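Punisero Planner: Frequently Asked Questions

What does Punisero do, in plain words?
It takes recordings of people handling clothes and bedding and turns them into motion plans a two-armed robot can follow. You bring the recordings and a description of your arm, and our software does the long, fussy part in between — lining up timestamps, tracking the cloth, and proposing where to grasp.

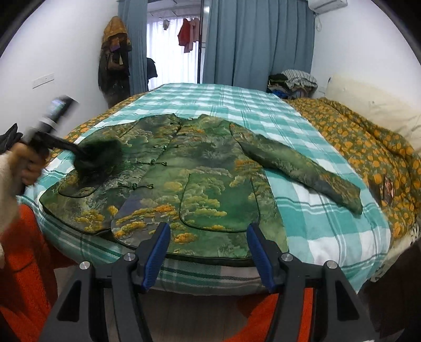
Which garments should I start with?
Most new users reach for a T-shirt, and that's perfectly fine! But do try something with a front opening and a collar fairly early on, as the perception module learns a lot from edges. Léonie Pons keeps a starter list in the Pistham folder, and she is always happy to hear suggestions.

Why does the tracker lose a sleeve halfway through?
Usually the sleeve and whatever lies under it are both heavily patterned, and the segmenter has trouble telling them apart. Raise the edge weight from 3 to 5, run the episode again, and have a look at the overlay before you change anything else.

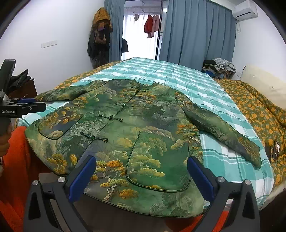
Do both grippers need to share a clock?
Yes, please. The planner will put up with a drift of 8 milliseconds, and past 10 it rejects the episode and writes a note in the log. The sync tool that comes with the Lernberg release (the October one) fixes most older recordings in one pass.

Can I edit a plan by hand?
You can, and many people do. Open it in the timeline view, drag the grasp points where you'd like them, and save under a new name. Ningsih Liew wrote a lovely walkthrough, and it's in the help menu under Editing.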